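Journal > Textiles in Use > Papers > Section 3

Contents Abstract Methods Results References

3.2 Judging shade on gray cloth

Mixed gray fabrics are hard to grade by eye. Lighter and darker threads sit side by side, and a soft shadow can pass for wear or a stain. In the Uibo trial, two graders scored 60 cloth samples separately. Each sample was viewed flat, then turned and viewed again. A dark area that moved or faded on turning was logged as shading - one that stayed put was logged as a mark.

Most disagreements came from areas with no clear outline. Figure 1 gives a close view of gray woven cloth with darker areas of this kind, whose edges fade into the lighter gray near them.

Figure 1. Gray woven fabric, close view, with soft-edged darker areas.
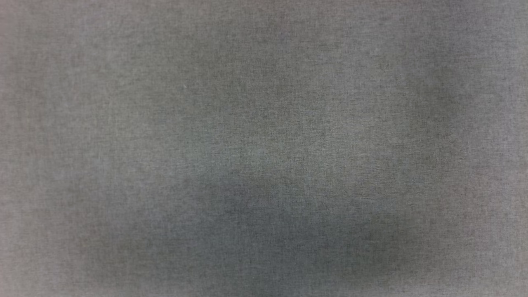 The graders, Baiba Priedītis and Urmas Pētersons, settled their differences by a third viewing under the same lamp. Samples still in dispute were left out of the totals in Section 3.3.

Contact the editors | Copyright 2025 | Back to top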